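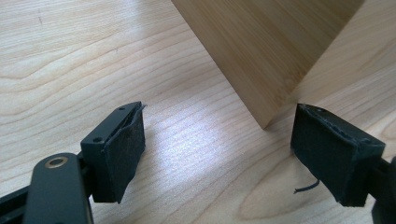

I read the Ekholm brochure twice on the train and still can't say what they sell. "Strategic access" is on page one, and again on page seven, next to a fee of $2,396 a month. Access to whom? To do what?

Katia Russo hired them in April for her little import business. She got 17 emails, most of them newsletters, and one lunch with a man from De Luca who wanted to sell her something too. Her permit is where it was.

Maybe some consultants earn their money. I've met one, years ago, who told a client to go home and fill out the form himself. But when a firm won't put one finished job in writing, I keep my wallet shut. Katia has signed on for another quarter. I asked her why and she said they seemed confident.

386 shares
7 comments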